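Subject: Re: [smallspaces] Stuck drawers, and is the wax thing a myth?
From: Nandini Mudaliar
Reply-to: smallspaces list

Hello all,

Sorry for the slow reply, I've been reading the list on my phone in queues and telling myself I'd answer properly once I was sitting at a keyboard. Now I am, with tea, so you're getting the long version. Quoting the original question so that the digest people can follow:

> My mother's sewing box has come to me, along with a little chest of
> drawers she kept her buttons and bias binding in. The chest is lovely
> but two of the drawers stick something awful, worse in damp weather.
> My neighbour says rub a candle on them. My brother says that's a myth
> and I should sand them. I don't want to ruin it. Also I'd welcome any
> thoughts on how to sort the contents, as there is a LOT and I live in
> a flat with one cupboard. What do you all do?
> - P. in Biltville

Right, P. First of all, how nice to have it. I've got my aunt's and I still find pins in the corners.

The candle isn't a myth. It's what my aunt did, it's what I do, and it works for perhaps three sticky drawers in four. But you do have to do a bit of looking first, and this is where I went wrong with mine. I waxed everything in sight, drawer and carcase, sides and bottom, and it slid like a dream until the weather turned in October, and then it jammed so hard I had to leave it until the heating had been on for a week. All I'd done was make a tight drawer slippery. It was still tight.

So take the drawer out (if it'll come) and look along the sides and the bottom edges for shiny patches. Wood that rubs gets a polish on it, often a bit darker than the rest. If you can't see anything, scribble along the edges with an ordinary soft pencil, put the drawer back, work it in and out a few times and see where the pencil has smudged. Those smudges are your trouble and the rest can be left alone!

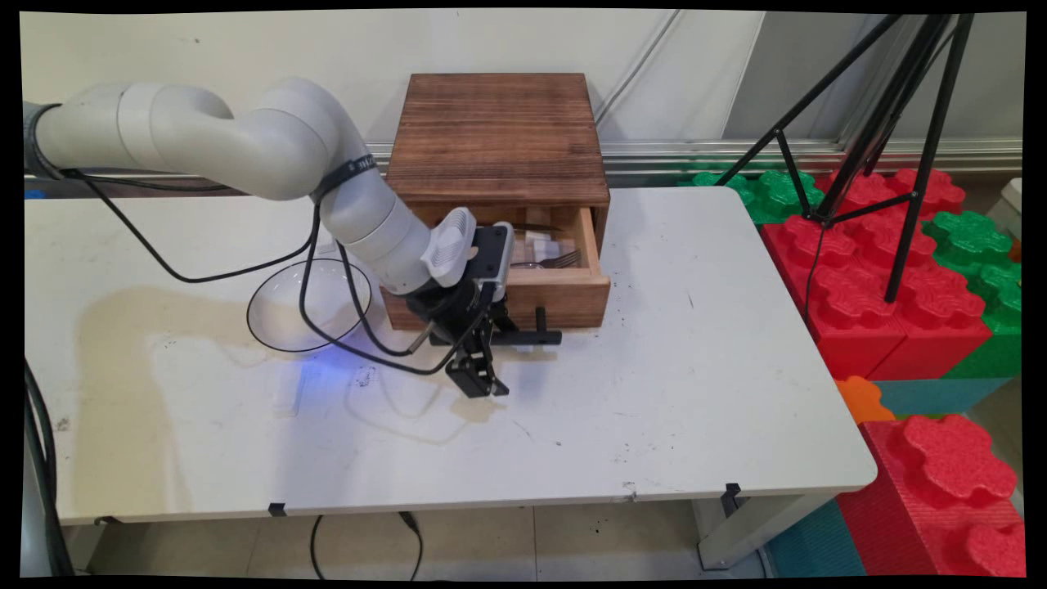
Then wait for a dry spell before you decide anything about sanding. I can't say this strongly enough. If you sand in the damp, when the wood is swollen, you'll have a drawer that rattles about all summer and you can't put the wood back on. I keep the box near (not on!) a radiator for a couple of days and then try again. Small boxes dry out faster than you'd think. If it's still rubbing at the shiny spot after that, then your brother is right and you may take a little off. I use fine paper wrapped round a scrap of something flat, a few strokes, try it, a few more strokes, try it. It's boring. Put the radio on.

And then the candle. Plain white household candle, no scent and no colour, because the coloured ones leave a mark on pale wood and the scented ones make your bias binding smell of fake vanilla until the end of time. Rub it along the runners and the bottom edges of the drawer, push the drawer in and out, wipe off the crumbs. I redo mine every spring, when I remember. Beeswax is nicer but it's a bit grabby when it's cold, I find. Soap works too, only it draws the damp, and you've got enough of that by the sound of it.

Please don't use spray oil. Someone on here suggested it ages ago and I was too polite to argue. It soaks in, it collects fluff, and it'll get on your fabric. There, I've argued now.

One other thing to check is the bottom panel. On old sewing chests it's often just a thin sheet slid into a groove, and after years of carrying buttons (which weigh a ton) it sags in the middle and drags on whatever's underneath. If that's what's happening, no amount of wax will fix it. Quite often you can slide the panel out of the back, turn it over and slide it in again, sag side up, and get years more out of it. That was Onishi's trick, from the repair evenings we used to have over the library in Skorevach, and I've done it with a bathroom cabinet as well. Look for a tiny nail at the back edge before you start tugging.

Now, the contents. You said a LOT in capitals so I'm taking that seriously.

I've tried every system going. Sorting by colour looks gorgeous for a fortnight and then you need four matching shirt buttons and they're in with every other white thing you own. Sorting by size is better. What I've ended up with is sorting by what I'd be doing when I wanted it. So there's a mending drawer, with shirt buttons, trouser hooks, elastic, black thread, white thread, a needle already threaded with each (do this, you'll thank me on some dark morning with a hem hanging down). There's a making drawer, with the bindings and zips and interfacing scraps. And there's a drawer for things I can't part with and will never use, which in my case is mostly glass buttons and a zip from a skirt I wore when I was 30.

For the bindings, wind them round bits of card and pin the end. I cut mine from cereal packets, 60 mm wide, which fits my drawer standing up on edge so I can see all the colours at once. Measure yours first, obviously. Write the length on the card in pencil, and when you cut some off, rub it out and write the new one. I'm terrible at the second half of that.

Buttons in sets, threaded on a bit of cotton and tied. Odd ones in a jar. My aunt's jar was a Grerex coffee jar with the label still on and I've kept it going, lid and all, though the lid has a split in it now. Children love the jar, so if you have any visiting, it's worth more to you than any organiser you could buy.

As to the one cupboard, I'd say don't put the chest in it. They like air, and a shut cupboard on an outside wall is the worst place for a swollen drawer. Mine lives on top of the bookcase. When I'm using it I lift it down to the table and work from it there, and when I'm done it goes back up. If yours is too heavy for that, take the drawers out one at a time and leave the body where it is. Mark the underside of each drawer in pencil before you do, top, middle, bottom, or left and right, however it goes. They look identical and they absolutely are not, and half the stuck drawers I've met were simply in the wrong hole! Come to think of it, try that before you do anything I've said above. Swap your two sticky ones over and see.

A couple of replies to other bits of the thread while I'm here. To whoever asked about the musty smell, I had good luck with bicarb in a saucer, shut inside for 2 weeks and changed once. Cedar balls only covered it up, for me. And to the question about lining paper, yes to lining, no to the sticky-backed sort. Plain wrapping paper cut a whisker small, laid in loose. When it gets grubby you take it out and put another one in, and there's no glue to swear at. Wallpaper offcuts are good too if you know someone who's decorating.

I still need an answer to my own question from May, by the way, which sank without trace. Does anyone know where to get small turned knobs with a wooden screw thread, the old kind, to match a set with one missing? I've got three originals and a cork standing in for the fourth. The shop in Biltville only had metal ones when I rang, but P., if you're ever passing, they may have a box under the counter that they don't know about. The thread is the problem, the shape I'm not fussy about.

Let us know how the candle goes, and do say what's in the bottom of the button tin once you get there.

Nandini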